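Gokness reworks parts tray on Favwood rebuild cell

April

The robot cell that puts parts back into used desktop computers at the Gokness refurbishment shop has a new parts tray and a new upkeep routine, after a spell of missed picks on memory modules.

The cell, known in the building as Favwood, takes a tower case laid on its side with the panel off, and works from a tray of parts next to it.
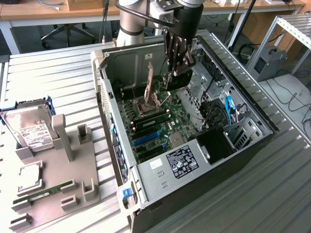
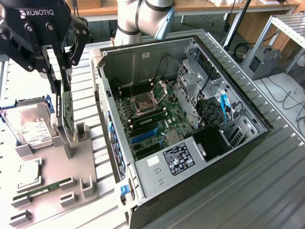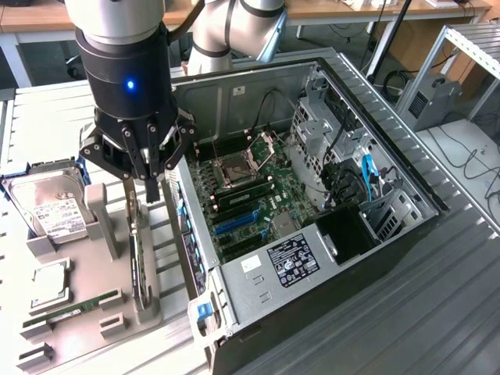

The Favwood cell at Gokness, with the grey parts tray on the left and the open tower on the right in all three pictures.

Amirul Wattimena, the technician in charge of the cell, said the old tray had worn at the memory slot. Modules were leaning over by a small amount, and the fingers closed on them at an angle.

"You could pick a leaning one up," he said. "Getting it into the board was another matter. The arm would feel the push go wrong and stop, and then someone had to walk over and reset it."

The replacement was made by Latuheru, a small moulding and printing shop that also supplied the first version. It is light grey and carries a place each for a hard drive, a processor and a memory module laid flat, with an upright slot for a part that has to be held on its edge. The hard drive sits in the upper left corner, at the far end from the clamp blocks.

Wattimena asked for the layout to stay the same so that the taught positions could be kept. Most of them were. The processor recess came out slightly deeper than before, and the approach height there had to be taught again, as did the upright slot.

Teaching was done by hand at low speed. The gripper was brought down over each part in turn, with the fingers open, until the tips were level with the place they would close. The point was stored, the arm raised, and the move repeated from the safe height. Wattimena checked each one with a feeler gauge down both sides of the fingers before allowing the arm to grip anything.

Each taught point was then run 48 times with the same part. The upright slot failed twice in its first set -- both times on the return, with the card catching the lip of the holder as it was put back. The lip was eased with a file and the set was run again from the start. It passed.

The points inside the tower were left until last. The tower is placed against two stops bolted to the slotted table, and the stops had not been touched, so only a check was needed. The gripper was lowered over the board near the processor socket, with the socket's lever up, to make sure there was still room between the fingers and the parts on either side.

Cables are the usual trouble there. The black leads at the top of the case and the blue SATA cable by the drive cage do not lie the same way in every machine, and a lead that springs up can catch a finger on the way down. Staff now dress the cables by hand before a tower goes on the table. Wattimena said he had tried teaching the arm a wider path around them and had given it up as too slow.

The upkeep sheet for the cell has been rewritten at the same time. It used to be a single page with a box for "gripper OK", and Wattimena said the box was ticked every day whether or not anyone had looked.

The new sheet asks for the finger bolts to be checked with a torque driver at the start of the week, and the fingertips to be wiped down at each shift change. The cables at the wrist are to be looked over for rubbing where they pass the joint. The tray is to be brushed out, with particular care over the processor recess, where grit under the chip is enough to tilt it.

There is also a short test at the start of the day. The arm goes to a point above the tray and a point above the tower, and the operator compares the fingertips with a mark at each. If either is out by more than the width of the mark, the cell stays off until it has been checked. Under the old arrangement a drift was found only when the picks began to fail.

The slotted table has had some attention as well. The bolts holding the tray were found to be loose in their channels during the change, and have been swapped for longer ones with locking nuts. Wattimena thinks this may have played a part in the missed picks, though he still puts most of it down to the worn slot. The old tray has been kept on a shelf and will be measured when there is time.

The work took the cell out of use for 18 hours, spread over several evenings so that the daytime towers could still go through. Hand assembly covered the rest.

Stock for the cell comes through Morkard, which collects retired office machines and sorts them by board type before delivery. Only one type of tower is run on Favwood at present. A second has been measured up, but its drive cage sits closer to the board and the gripper does not clear it with the present fingers. Narrower fingers have been drawn and are waiting for a price.

Wattimena said he would rather see the present tray through the summer before starting on the second tower. He has asked Latuheru for a spare of the upright holder, made as a separate piece that can be unbolted, so that the next time it wears the rest of the tray can stay where it is.

Staff who run the cell have been asked to write down every stop on the sheet by the control box, including the ones they clear themselves -- the part, the place it was being moved to and the message on the screen. The sheets will be gone through at the end of each month.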